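## 4. Bread, slots and the problem with "fit"

Much of the earlier writing on domestic toasting treats the slice as a given. A slice is sliced, it goes in, and whatever interesting thing happens afterwards happens to its surface: colour, crispness, loss of water. We doubt that this is where most of the trouble lies. In the household diaries collected for this study, complaints about colour were common enough, but the complaints that took up the most ink were about getting bread into the toaster and getting it out again. People wrote about corners catching, about slices leaning over and scorching on one side, about the end that sticks up and stays pale.

The diaries came from 43 households in Kanelside, each keeping notes through May. We are cautious about them. Diary keepers tend to write on bad mornings and stay silent on good ones, and a person asked to think about toast for a month will find more wrong with it than a person left alone. Costello's earlier survey of the same district had the same weakness and did not, in our view, admit to it. Bernadette Costello has since told us she would word several of the questions differently, and we have used her revised wording where we could.

### 4.1 Slot and slice

The Zindton guidelines, which are still handed out to kitchen designers, state that a slice should enter the slot "freely and upright". Neither word is defined. We asked Colm Sheehan, who helped draft them, what had been meant by "freely", and he recalled that the group had tested with a single brand of square white loaf, cut at one thickness. No seeded bread was tried, nor anything with a domed top. It is hard to see how a rule built on one loaf could say much about the bread people in fact eat, and our diary keepers mostly ate something else: wholemeal, home-baked, or the long oval loaves sold at the market.

Long slices cause the most bother in the ordinary two-slot toaster. Held upright, such a slice may be taller than the slot is deep, so that its top stays out in the air. Laid on its side, it may be too long to enter at all. Several households cut the slice in half, which solves the matter at the price of crumbs. Others turn it over part-way through, and a fair number of the scorched fingers in the diaries belong to this second group.

Irregular edges add a further difficulty which the guidelines do not mention. A slice with a bulge in its crust has to be lined up by eye before it is let go, and the moment just before release matters more than the lowering that follows. Figure 3 has the slice at that point, held on edge over the left slot. 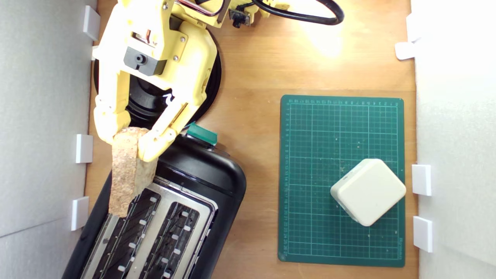 *Figure 3. A single slice with slightly irregular edges, held vertically above the left slot of a black two-slot toaster. Note the darker brown of the crust around the golden-brown crumb.*

Two features of the slice in Figure 3 bear on the argument. It is longer than it is wide, so the choice of which end goes in first is a real one. It is also gripped at its upper end, with the lower end left hanging. Gripping high keeps whatever is doing the gripping well clear of the slot, but it leaves the lower end to find its own way, and a soft slice can swing or bend. Gripping low gives better aim and brings the hand closer to the heat. The diaries suggest that most people grip high on the first attempt and low on the second, once the corner has caught. We would not press this very far: it rests on what people remembered having done, often hours later.

The open texture of the crumb is sometimes blamed as well. Kuo's short report claims that bread with visible holes tears more readily at the slot edge, and it has been repeated since as though it were settled. We looked at the report again for this paper. It rests on two loaves, bought at the same shop, and the slices that tore were also the thinnest. Thickness seems to us the likelier cause, though the report gives too few details to be sure either way. A brown, speckled surface tells the cook very little about how a slice will behave when it is pushed.

### 4.2 Where the toaster stands

The second claim we wish to question is that the position of the toaster on the worktop hardly matters so long as the flex reaches the socket. This comes from the Gernadia kitchen trials, where toasters were placed at one fixed spot and people were asked if they minded. They did not mind. It is difficult to mind a thing when no other arrangement is on offer.

In our households the toaster was moved often — away from the wall, nearer the bread board, round by a quarter turn so that the slots ran towards the person standing at the worktop. That quarter turn came up in diary after diary, and it makes sense. With the slots running across the body, a left-hand slot and a right-hand slot become a near one and a far one, and reaching the far one means passing over the near. People who had turned the toaster complained less about leaning slices. We cannot say that the turning caused this. The same people may simply have been more careful in the first place, and our notes do not let us separate the two.

Clear space beside the toaster was mentioned nearly as often. Bread has to be put down somewhere before and after, and a worktop crowded with jars leaves the slice hovering while its owner looks for a gap. Wooden worktops drew a few remarks about scorch marks and rather more about crumbs.

### 4.3 What can be claimed

Our own figures should be read with the same doubt we have applied to others. The diaries hold roughly 2,000 entries, but 70 of the longest came from a single household with strong opinions and a new toaster. Leaving that household out weakens the link between slice shape and failed insertion without removing it. The link with crumb texture disappears altogether.

We therefore treat shape and thickness as worth further work and leave texture aside for the present. Section 5 takes up the matter of removal, where the diary keepers disagreed with one another far more sharply, chiefly over the use of forks.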